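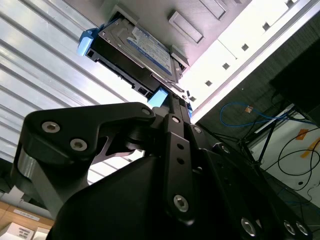

Last changed: 24/01/2025, late, to fix my spelling
Diary > Robot club > Hard drive job
By Sheila Kettle

Okay so I am writing this with cold noodles on my lap and I don't even care, because tonight was the best club night since we started! We finally got going properly on the Drummond task (Graham named it, no idea why, he names everything) and my whole head is full of hard drives. The task sounds so small when you say it out loud. Pick up a drive in its caddy, bring it to the computer, line it up, slide it in. I could do it half asleep. Getting the arm to do it is a whole other thing, and the part that gets me every single time is the angle. You think you're square to the bay and then you look at the wrist camera and you're tilted like a picture frame after somebody slams a door.

Sizwe drove first and I sat next to him calling out left, right, up a bit, no, the OTHER up. He's so patient. I would have thrown me out of the room. Then we swapped and I found out that calling is much easier than driving — sorry, Sizwe, for everything I said. 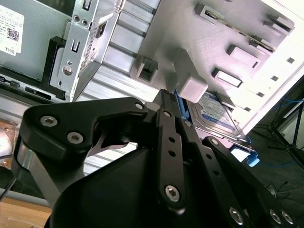 Lining up with the cage in the Dell, blue rails on the drive.

The thing I want to remember for next time is the fingertips. Caradog thinks we should grip further back on the caddy so there's more of it free to go into the slot, and I think that makes it easier to twist, and we went round and round on this until Yvonne told us both to write it down and test it like grown-ups. So that's my homework. I'm supposed to do 9 tries with each grip and keep a proper table, with no skipping the embarrassing ones (she looked right at me when she said that).

Also on my list: read the Turnance notes again, because I only skimmed the part about slowing down near contact and Graham could tell. And ask Yvonne if I can have the arm for the first hour next week, before everyone else piles in with opinions.

Got home way too wound up to sleep. Mom asked how it went and I talked for the whole of her show, poor woman. Noodles now, then bed.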